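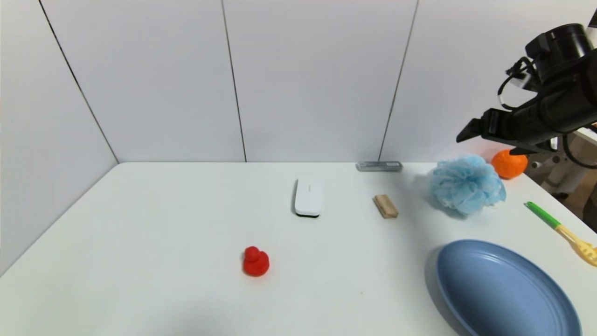

Ticket 142: Hum in the left side of the PA, main room

Venue: Robles
Opened by: Shireen Pillay
Assigned to: Valeriano Vallejo, Sturkico Sound & Stage
Opened: 28 September 2022
Priority: High (changed from Normal by Shireen, changed back by the system, changed again by Shireen)

Reported problem

Low steady hum from the left speaker stack. Comes on some time after doors and stays until we switch off. Louder during quiet songs, by which I mean you notice it more. Last night's support was a solo harpist and by her third number people at the bar were looking up at the ceiling. One man asked if it was part of the set. She was very gracious and said it was in B, or near enough, and that she could work with it.

Not there at soundcheck. It never is.

Desk is the Badard we bought second-hand two years ago. Amps are the Asberg pair in the rack under the stairs. Nothing new has been plugged in, as far as I know, but I only run the place.

Shireen

Reply from Valeriano

Thanks, Shireen. Before I drive over, please try these with the hum present:

1. Pull down the master fader. Does the hum go?
2. Mute channels one at a time. Does any of them change it?
3. Swap left and right at the amp inputs. Does the hum move?

Please turn the amps down before swapping cables. I know you know. The last person I didn't say it to also knew.

Reply from Shireen

Did it after the Tuesday crowd left, or what would have been a crowd if the poster had carried the right door time.

1. Fader down, hum stays.
2. Muted everything. No change. Channel 18 is labelled "DO NOT" in green pen and I muted that too. No consequences so far.
3. Swapped them and the hum went to the right. So it's the cable, or the desk, or whatever you tell me it is.

Also the hum stopped by itself at closing, just as we put the house lights up. I had my hand on a cable at the time and enjoyed a few seconds of feeling talented.

Reply from Valeriano

That's useful, particularly the last part. It follows the signal, so the amps and speakers are in the clear. It doesn't care about the faders, so it's getting in after them, either at the desk output or along the cable run to the stairs. A hum at 50 Hz is mains, and yours stops when the lights change.

What else happens when the house lights go up? Is there anything that gets switched off at the same moment?

Reply from Shireen

Bar blackboard lights, the sign over the cloakroom, and the dimmer for the back wall. All on one panel. The dimmer goes to halfway for the show and full when we want people to go home.

Reply from Valeriano

Halfway is when a dimmer is at its noisiest. Next time you hear the hum, put the back wall up to full and listen, then off and listen, then back to 50 per cent.

Reply from Shireen

Full: no hum.
Off: no hum.
Halfway: hum, and a man shouting "leave the lights alone", which was fair.

Site visit notes, Valeriano

Followed the left cable from the desk. It goes under the sound booth, behind the radiator, and then shares a length of trunking with the dimmer feed all the way to the stairs. The right cable takes the other wall, for reasons lost to history.

Opened the plug at the stairs end. The screen had come away from its pin, so the cable had no shielding worth the name and had been sitting next to a dimmer every night picking up what it could. Looks like an old joint. It was finished off with sticking plaster, the kind you put on a knee.

Work done:
- New left cable, rerouted along the right-hand wall, clear of the lighting feed
- New plugs on both runs
- Dimmer tested at every setting with music off and gain up, clean
- Radiator valve knocked with elbow, turned back to where it was, I think

Left to do: the trunking wants a proper look by an electrician. I've moved my cable out of it and that is as far as I go.

Reply from Shireen

Three shows, no hum. The booth is now rather warm, so it was the other way for the valve.

The harpist is back in October and has asked whether she should retune. I've told her it's fixed. She sounded a bit let down.

Please close.

Status: Closed
Cause: Broken screen on left cable, run beside dimmer feed
Follow-up: Electrician to inspect trunking. Find out what channel 18 does.

Sturkico Sound & Stage | Contact the help desk | © 2022 Sturkico | Back to top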